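Open lab afternoon at Pleser: the day the arm stopped

I signed up for the Pleser open lab back in April, mostly because a friend of mine had gone the year before and wouldn't stop talking about it. I run samples at a small water testing lab, all by hand, and the idea of watching a robot sort vials for an afternoon sounded like heaven to me. It was even better than that, because we got to see one fail.

The visit starts in a side room with coffee, safety glasses and a short talk about what the team does. They build handling routines for labs that move a lot of capped vials from rack to rack. The routine they showed us is named Tokarz, and before it ever touches a real bench it gets run over and over in a simulator they call Gutent. The real cell is next door behind a clear panel, with a red stop button at each end and a light tower that you can see from the hallway.

We went in just after 2 p.m. For the first stretch everything went beautifully. The arm dipped, closed on a cap, lifted, swung over and set the vial down so gently that I was grinning like a kid. Then it came down on a well that already had a vial in it. There was a small click, the arm froze where it was, and the light went from green to red. All of us on the visitor side took a step back at the same moment, even with the panel between us!

I had expected somebody to hurry us out of the room. Instead the engineer running the demo put it on hold, asked if we wanted to see how they track down a fault, and turned the big monitor toward us. What a treat. The log had 369 moves in it since the morning start, and the last one had a force spike at the very end where the gripper should have met no resistance at all.

So into Gutent we went. They keep a practice layout in there for exactly this kind of digging, and I could have watched it for hours.
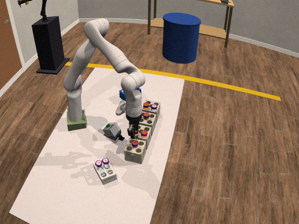 The practice layout in Gutent, with the gripper down by the row of beige racks.

The trouble turned out to be in the bookkeeping. Tokarz keeps a list of which wells are full and which are free. Earlier in the day someone had paused the cell, opened the panel, moved a vial over by hand and started it up again. The list never heard about it. As far as the arm knew, that well was free, and down it went. They put the same mistake into the simulator on purpose and it did the same thing in there, straight down onto a cap.

The force limit is what saved the day. It's set low enough that a bump stops the arm before anything gets crushed, and the vial came out without a scratch (they passed it around, and I checked). A Fasudon rep in our group asked what would have happened with the limit set higher. The answer was broken glass and a long cleanup, and they had a photo on the wall from an older setup to prove it.

I liked the discussion of the fix almost as much as the fault. The quick version is a rule: open the panel and you have to confirm every rack before the arm will move. The engineers were frank that people click through that kind of screen when they're in a rush – I certainly would. The version they want is a check from overhead each time the panel closes, compared against the list, with the cell refusing to start if the two disagree. They had that half working and let us try to fool it. I moved two vials and it caught one of them, which got a groan from the team and a new line on the whiteboard.

The restart took longer than the hunt for the cause. Clear the fault, raise the arm at slow speed with a hand on the stop button, take the racks out, put them back, confirm, test move, then run. They did every step out loud for us.

If you go, wear closed shoes, since they do turn people away at the door. Get a spot near the monitor end of the panel, where you can see the log and the cell together. Parking is behind the building and the coffee is good. There's another open lab in the fall and I've already asked to be put on the list, this time with 2 people from my bench who need to see it.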